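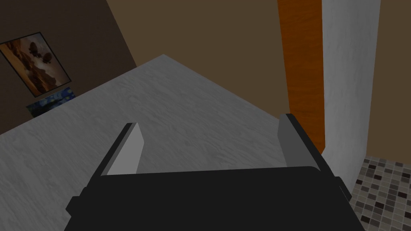
Pale grey worktop with a wavy marble pattern.

Bosley Resettlement Workshops: progress report to the Gostenberg Fund
April 30, 2025
Prepared by Wulan Nasution, programme manager

Period covered
This report covers the work at HMP Cruickshank since the last report in December. The grant pays for one full-time tutor, one part-time caseworker and materials.

Delivery
Workshops ran as planned apart from 2 weeks when the wing was locked down following a search. Men on the course stayed in their cells and were given written work. We have agreed with the prison that the lost sessions will be added at the end of the summer block.

In total we delivered 2407 learner hours against the target in the grant agreement of 2400. Of these, 1347 were in practical skills and the rest were in reading, number work and preparing for release. Attendance was weakest in the mornings, when sessions clash with the medication queue. Kurniawati Simanjuntak has asked the head of activities to move the start time back by half an hour. We have not had a reply.

Casework
The caseworker took on men with less than six months left to serve. Most of the time went on housing applications and bank accounts. Identity documents are still slow, and several men left without them. We now start the paperwork at the first meeting.
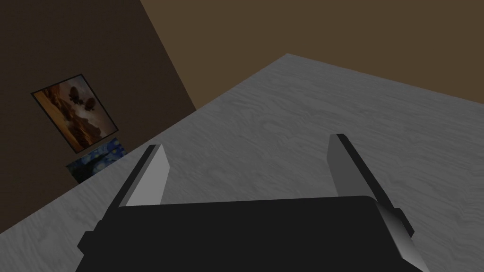

Pale grey wood-grain surface against brown walls.

Staffing
The tutor post was vacant for part of January and was covered by a sessional tutor from Bedell Training. The new tutor has passed vetting and holds keys. The caseworker's hours have not changed.

Spending
Spending is in line with the budget except for materials, which are over by £585. The cause was a rise in the price of timber. We ask the Fund to allow this to be met from the underspend on salaries during the vacancy.

Next period
We will run the summer block, make up the lost sessions and begin follow-up calls to men who have been released. The probation office has agreed to pass on contact details where the man has given written consent. The consent form is with their data protection officer for checking.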